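Rechercher un produit, une référence… OK

Juillet 2018 – par la rédaction

Gukano Relais 400 : compteur de fréquentation pour parkings de gare

Le Relais 400 est un boîtier de comptage destiné aux parkings de rabattement, ceux que l'on trouve au pied des petites gares et des haltes routières. Il se fixe sur un mât ou sur un poteau de signalisation, détecte les entrées et les sorties au moyen d'une boucle posée dans la chaussée, et transmet le nombre de places libres à un panneau d'affichage. Gukano le présente comme « l'outil qui réconcilie le train et la voiture ». Nous le vendons, nous l'avons posé, et nous serons un peu plus réservés.

Ce que le boîtier fait bien

Le comptage lui-même est correct. Sur une entrée à une seule voie, avec une boucle bien noyée et un marquage qui oblige les véhicules à passer au milieu, l'écart constaté en fin de journée reste faible. Le boîtier se remet à zéro la nuit, à l'heure choisie par l'exploitant. La batterie tient la semaine sans soleil. Le menu de réglage est sobre, en français, et se commande avec trois boutons que l'on peut manier avec des gants.

L'enveloppe est solide et le joint de porte ne bouge pas. C'était le défaut du modèle précédent, dont la porte prenait l'eau dès le mois de novembre, et il faut reconnaître que le fabricant a fait le travail.

Ce qu'il ne fait pas

La brochure laisse entendre qu'un parking équipé se remplit mieux et que davantage de voyageurs prennent le train. Nous n'avons vu aucun chiffre à l'appui. Un panneau qui annonce des places libres n'avance pas l'heure du premier départ, et un usager qui trouve le parking complet à sept heures du matin le savait sans doute avant de quitter son domicile. Le compteur mesure une demande. À la collectivité de décider ensuite si elle ajoute des places, une navette ou un train, et l'appareil ne dit rien là-dessus.

Deuxième réserve : les deux-roues. Une boucle classique les voit mal, parfois pas du tout. Gukano propose une option « détection fine » que nous avons cessé de recommander. Elle compte certes les scooters, mais elle compte aussi les chariots du point presse et, sur l'un de nos sites, la balayeuse, à chaque passage.

Troisième réserve : les sorties par le trottoir. Si votre parking n'a pas de bordure franche sur tout son pourtour, des conducteurs sortiront ailleurs que par la sortie. Le compteur affichera alors complet devant des places vides, et les réclamations arriveront en mairie. Faites poser la bordure avant de commander quoi que ce soit.

Capacité et compatibilité

Le modèle gère jusqu'à 400 places, d'où son nom. Au-delà, il faut coupler deux boîtiers, et le couplage demande un module Ravari vendu séparément. En dessous de 70 places, nous déconseillons l'achat : un coup d'œil depuis la rue renseigne aussi bien l'automobiliste, et l'argent sera mieux employé en éclairage ou en arceaux à vélos.

Les panneaux de la gamme Nyamweya sont reconnus d'emblée. Ceux de Vakano le sont en théorie – prévoyez une demi-journée de réglages et gardez sous la main le numéro de l'assistance. Les panneaux plus anciens à palettes ne sont pas pris en charge, quoi qu'en dise la page d'accueil du fabricant.

Contenu de la livraison

Un boîtier, un câble de boucle, deux colliers de mât, une clé, une notice. Le mât n'est pas fourni. La résine de scellement non plus, et celle que recommande la notice se trouve difficilement hors des circuits professionnels.

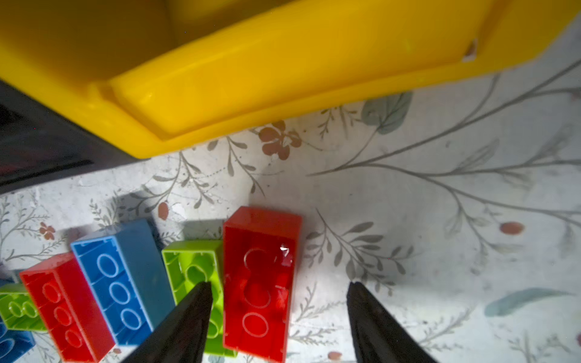 Bac en plastique jaune, bord brillant.

Garantie et entretien

La garantie constructeur court sur 3 ans, pièces seulement. Le déplacement du technicien reste à la charge de l'exploitant, ce que la documentation commerciale mentionne en bas de la dernière page. L'extension à 9 ans nous paraît chère pour un appareil dont la pièce la plus fragile, la boucle, en est exclue : c'est elle que l'on abîme au premier rabotage de chaussée.

L'entretien courant se limite à nettoyer le petit panneau solaire et à vérifier le serrage des colliers après l'hiver. Le relevé des données se fait par clé USB ou par abonnement. L'abonnement donne accès à des courbes colorées, agréables à montrer en réunion publique. Le fichier brut contient les mêmes nombres et s'ouvre dans n'importe quel tableur.

Notre avis

Pour un parking de taille moyenne, bien clos, dont on soupçonne qu'il déborde certains jours sans pouvoir le prouver, le Relais 400 rend service. Une année de relevés vaut mieux qu'une photo prise un après-midi de départ en vacances. Pour attirer des voyageurs vers une ligne peu desservie, gardez votre budget.

Prix et délai sur devis. Indiquez dans votre demande le nombre d'entrées, la nature du revêtement et le modèle du panneau déjà en place, s'il y en a un.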